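Dye notebook, colourfastness rerun
November 17, 2022
2 comments

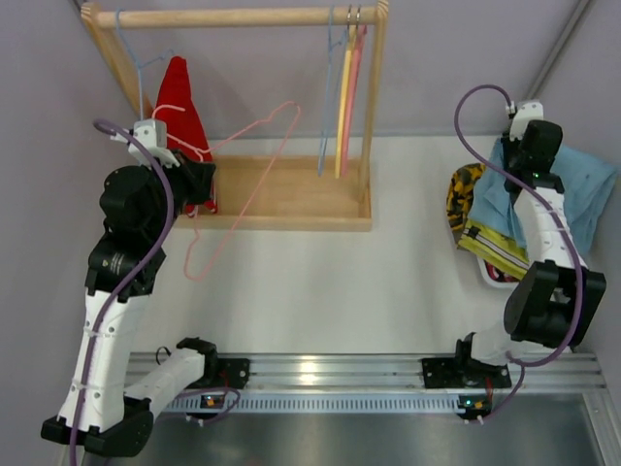
Sitham madder batch, second go. Bath held at 58 this time, August lot went brown on us. Alum first, then cream of tartar. Want the red to sit near that garment on the wooden rack, no more orange than that. Arari wool took it fine, cotton still patchy, maybe underscoured. 2 swatches in the window till next week, 2 in the drawer. Rinse water ran pink far too long. Check teh pH, order more Hovosine.

Shares 2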